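The hands that teach the machine

By Selim Bayram
20 July 2024

I have worked for Clurilmont for six years, first in packing and now in the group which prepares tasks for the robots. My old colleagues ask me often if I am helping to take away their jobs. I would like to answer them in a serious way, as the question is serious.

When our management bought the Plurkano system, we were told it would do the boring part and leave us the interesting part. This was half true. The boring part did not go away. It moved to another room and changed its name. Before, a person folded a shirt because a customer had ordered it. Now a person folds a shirt so that a machine can learn the movement, and in June one of my colleagues repeated it 937 times.

I do not say this is worse. The room is bright, we may choose our own pace, and my back hurts less than in the packing hall. But the work is strange at the beginning. You hold the gripper and you must forget your own fingers, which know much more than it does. 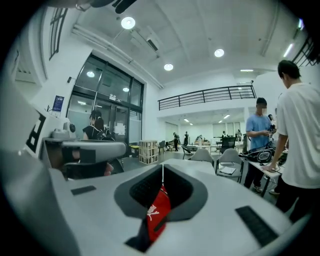 What we lose, and what we should ask for

In the packing hall we spoke all day. At Tirken, our older site, the women at the long table knew about every wedding and every illness. In the new work each person looks down at their own task, and the talk comes only at the break. No report from management has a column for this.

There is also the matter of pay. A good packer has skill in the hands — years of it — and this skill is now copied and used again on every shift. I think the people who give it should receive something more than the normal hourly wage. My friends at Çınar asked for a small payment for every 1,000 accepted recordings. They were refused, but the request was fair and I hope they will repeat it.

I am not against the robots. I only want that we are in the meeting when it is decided where they will stand and who will work next to them. Until now we have received the plan by email, four days before it began.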